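Notes from the October open day at Grurnby

The bus from Zikau takes 30 minutes and stops right at the gate of the old Molura paper mill. Entry was free. We got there a little before 10 and joined the first tour, which was capped at 12 people.

The tour starts in the rag room. Molura made ledger paper from cotton rags until the 1960s, and the sorting benches are still in place along the north wall. The guide passed around sheets from three different decades. The oldest was the heaviest and had held its color best.

Next came the beater hall. It's loud, so ask your questions before you go in. One beater was running with clean pulp, and visitors could pull a small sheet on a hand mold. Mine came out thick at one corner. They dry the sheets and mail them to you for a small fee.

Lunch was soup and bread in the yard.
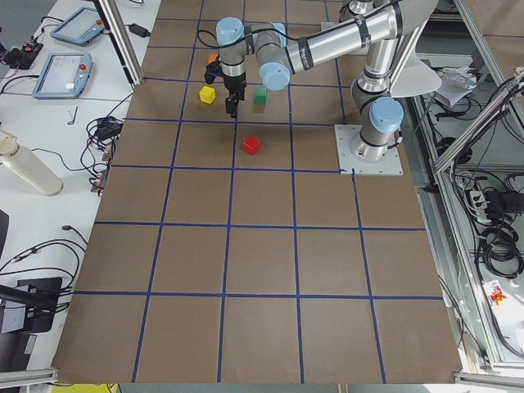

The mill shop closes at 3, earlier than the sign says. I bought a pack of 100 envelopes from the Vahidi bindery table and a postcard of the water wheel. The wheel itself is under repair until spring. Parking is tight, so take the bus.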